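Volante Stiltell, segunda temporada: o que ficou depois do entusiasmo

Comprei o volante Stiltell em julho, depois de muito namoro e de uma conversa comprida com a minha mulher sobre prioridades domésticas. Já tinha passado por dois volantes de entrada, daqueles de engrenagem que fazem barulho de moinho de café, e andava com a ideia fixa de que me faltava equipamento para ser rápido. (Faltava-me também talento, mas isso não se encomenda pela internet.) Agora que já levo muitas noites de corridas virtuais nas mãos, acho que posso falar dele com mais calma do que teria falado na primeira semana, quando só sabia dizer maravilhas.

Comecemos pelo que me conquistou logo, que foi a força da resposta. Quem vem de um volante de engrenagens demora um bocadinho a perceber o que está a sentir. Na primeira saída carreguei demasiado no acelerador à saída de um gancho, a traseira fugiu e o volante puxou-me as mãos para o lado certo antes de eu ter tempo de pensar. Dei um grito tão grande que o cão foi esconder-se na cozinha! Nos corretores sente-se cada dente, no molhado a direção fica leve de um modo quase assustador, e quando os pneus da frente começam a arrastar há um adormecimento no aro que se aprende a ouvir com os dedos, se me permitem dizer assim.

O aro é redondo, forrado, nem grosso nem fino, e para as minhas mãos, que são grandes, está no ponto. As patilhas das mudanças têm um estalido seco e bonito. Os botões é que me parecem obra de outra pessoa, menos inspirada: são pequenos, muito juntos, e com luvas calçadas carrego no limitador das boxes quando quero mexer na repartição da travagem. Já perdi um pódio assim, numa segunda-feira à noite, e ainda me dói.

Os pedais vendem-se à parte e eu fiquei com os Skinau, que um amigo me recomendou. O travão trabalha por pressão e pede perna a sério. Ao princípio bloqueava tudo em todas as travagens, depois ganhei o jeito e hoje não voltava atrás por nada. O acelerador é mais banal, cumpre e não se queixa. Pena é a base, que desliza em cima da tijoleira se não estiver bem aparafusada; no meu caso resolvi com uma tábua encostada à parede, solução pouco elegante que continua lá até hoje.
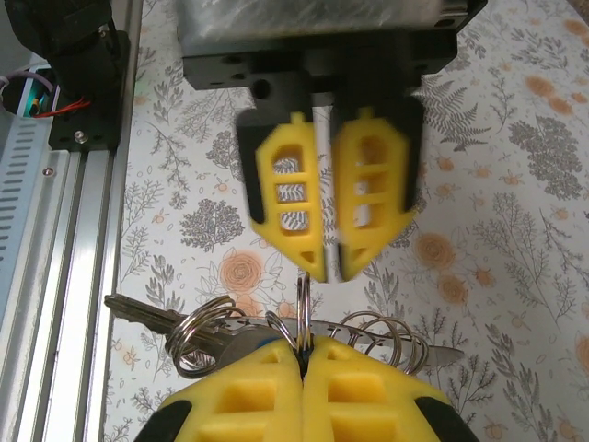 Quanto à montagem, contem com uma tarde inteira e com alguma paciência. O manual é um desdobrável com desenhos minúsculos e o português dele foi claramente traduzido à pressa (chama "guiador" ao volante e "pneu" ao aro, o que dá frases muito engraçadas). Os parafusos vêm todos no mesmo saco e há dois comprimentos tão parecidos que os troquei logo à primeira. Quem tiver uma mesa de tampo fino que pense duas vezes, que a força disto em curva rápida faz abanar tudo. Eu acabei por comprar um suporte Naqvi em segunda mão e foi o melhor dinheiro que gastei nesta brincadeira.

Vamos então à prova dos nove, que para mim foi a resistência de 24 horas de Murnumen. Corremos em equipa de 5, com turnos desencontrados, e a mim calhou-me o das duas da manhã, que é quando o corpo já só quer cama e a chuva resolve aparecer. O Talha Ghumman, que é o nosso homem mais rápido e também usa um Stiltell, tinha-me avisado para baixar a força nos turnos longos. Não liguei nenhuma. Ao fim de uma hora tinha os antebraços em brasa e andava a falhar o vértice da chicane volta sim, volta não. Baixei a intensidade numa paragem nas boxes e passou a ser outra corrida, muito mais limpa. Acabámos em nono, o melhor resultado de sempre da nossa equipa, e festejámos como se tivéssemos ganho o campeonato.

Em todo esse tempo o motor aqueceu, claro, mas não notei quebras de força. A ventoinha é que se faz ouvir quando a casa está em silêncio. Com auscultadores não incomoda; quem dorme no quarto ao lado pode ter outra opinião, e cá em casa tem mesmo.

O programa de configuração é a parte mais fraquinha. Tem menus dentro de menus e de vez em quando, depois de uma atualização, esquece os perfis guardados. Passei a anotar os meus valores num caderno, à antiga. Também gostava que viesse com um cabo mais comprido, que o meu chega à consola por uma unha negra.

Escrevi ao apoio ao cliente por causa de uma patilha que às vezes metia duas mudanças de seguida. Responderam com simpatia, pediram-me um vídeo e mandaram uma peça nova, que troquei eu próprio com uma chave pequena. Desde então, nem um engano.

Dou-lhe quatro estrelas em cinco. A quem corre uma vez por mês com os sobrinhos diria para ficar por um modelo mais modesto e gastar a diferença num bom jantar. A quem já conhece as pistas de cor e anda à procura daquele bocadinho de sensação que falta, recomendo-o com gosto, de preferência com o suporte comprado logo ao mesmo tempo. Se alguém quiser os meus valores para carros de turismo, deixe recado nos comentários que eu passo-os do caderno.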